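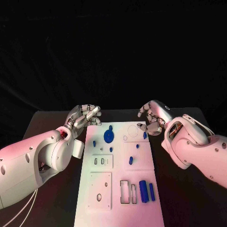

Robot hands demo at an open day: is it worth going, and what should I ask?

Posted by plainflour

Our town has a robotics open day coming up at the Provarport centre and I have been offered 2 places. The main session is the two-handed assembly demonstration, where the robot works on a board of blue parts. I run a small repair bench at work (pumps and valves mostly) and my manager would like a page of notes afterwards on whether anything like this would suit us. I know very little about robots. I have been to trade fairs where the machine did the same wave every five minutes and I don't want to give up a morning for that.

Things I would like to know:

Is it the real task, or a show put on for visitors?
How close do you get?
Is there anybody there who will answer questions from someone who isn't an engineer?
Is it suitable for a fourteen-year-old? The second place would be for my daughter.

I did read the Provarport page but it only gives the times and the parking.

tsikata_road
Member, 341 posts

I went to the October one. It was fine. Go early, the car park fills up and the overflow is on the Tsikata side, a long walk if it rains. Tea was free. My lad was twelve and nobody minded. The robot is slower than you think it will be.

benchvice
Member, 2,908 posts

I have been to this session twice, so I'll take your points in turn. I took notes because I was also asked for a write-up.

Real task or show

It is the real task as far as I could tell. The board has white plates and outlines on it, and there are blue parts that belong to it: pegs, small blocks, cylinders, and a round one like a gear. The hands have proper jointed fingers, so it is a different thing from the two-jaw gripper you may have seen at fairs. When I was there the left hand did most of the handling over the small plate on its side, and the right hand spent a lot of time held over the far corner of the board, open and empty. If your manager wants to know about two-handed work, ask when the second hand comes into use. I asked and was told it depends on the part.

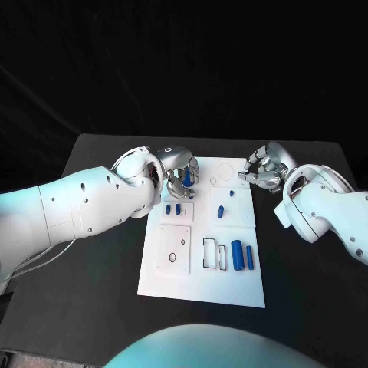
How close you get

There is a rope and you stand behind it. In my group there were 50 of us, too many for the space, and the people at the back could see the arms but not the parts. Stand at the front on the left if you can. The blocks and the pegs are small, and the interesting bit is what the fingertips do in the last moment before a part goes down. From the back you would only see two white arms and a black curtain.

Take a notebook. I wrote down where the fingers were relative to the plate each time and it helped when I came to do my page. With your background you'll probably want to look at how the hand comes in over a part. It points its fingers down from above and curls them, much as you would if you were picking up a circlip without your glasses.

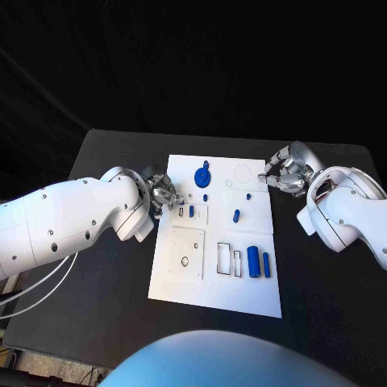 I would ask them how it copes if a part is not where it should be. At a repair bench nothing is ever in the same place twice, and that was the main question my own firm had. The answer I got was fair but general. Press them on it and ask for an example.

Who answers questions

There were two staff from Zarnisik when I went. One talked through the session and the other stayed near the rope. The second one was more use. She had plainly been asked everything before and didn't mind simple questions. Mine were:

What is the smallest part the hands can hold?
How long does it take to set up for a different board?
What does a fingertip cost to replace?
Can it work with oily parts?

I got a straight answer to the second and third. The oily parts one was "we haven't tried", and that went in my notes as well. For pumps and valves I'd put it at the top of your list. 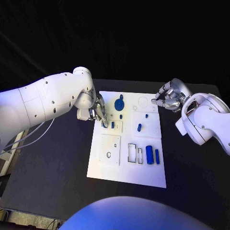 Left hand holding a blue block beside the small plate.

Your daughter

Fourteen is fine. There's no lower age on the ticket, only that under-sixteens need an adult with them. The talk beforehand drags a bit. If she likes making things she might prefer the Skorura workshop in the next room, where visitors get to build something themselves. It has its own sign-up sheet by the door and the sheet fills quickly, so put her name down when you arrive and then go in for the demonstration.

One more thing for your write-up. Ask for the printed sheet with the arm measurements. They don't hand it out unless you ask, and the one I had included the reach and the floor space needed, which saved me guessing.

hobbin
New member

Does anyone know if they allow filming? Same event. Benchvice, did you need to book the workshop separately or is it on the same ticket?

benchvice
Member, 2,908 posts

Same ticket. Filming was allowed without flash, but check at the desk.

plainflour

Thank you all. I have taken both places and will ask about oily parts. Marking this as answered, 27 January 2019.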